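Work and Organisation, Unit 10: Robots on the warehouse floor

Last time we looked at conveyors. These notes cover robots with hands, and use the Preroldale parts store as the case. Read them before the seminar, together with the Lemaire chapter.

Preroldale brought in its first robots in August. The store had 200 staff at the time and no jobs were cut, but the work was divided up again. Picking small items from crates was the first task to be shared with the machines. Pickers who had walked the aisles all shift now spend part of it on exceptions -- damaged labels, mixed crates, items the hand can't hold. 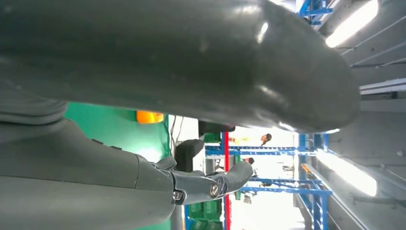
Fig. 2. Robot hand with jointed finger; blue racking, green crates and two people beyond.

Léonie Moulin interviewed 10 pickers for her study of the site. Most said the job was easier on the back and harder on the attention. Several disliked waiting for a machine to finish before they could reach a shelf. Pay grades stayed the same, and this was the main complaint: clearing faults was treated as part of picking, although it took training.

Elie Rizk reads the case differently. He argues that the shift leaders lost most, as the order of work is now set by software.

For the seminar, write half a page on who should decide when a robot is stopped.

Related items
Unit 9: Conveyors and pace
Reading list: Lemaire, chapter 2
Case notes: Cultix packing hall
Seminar groups (Hugo Gilbert)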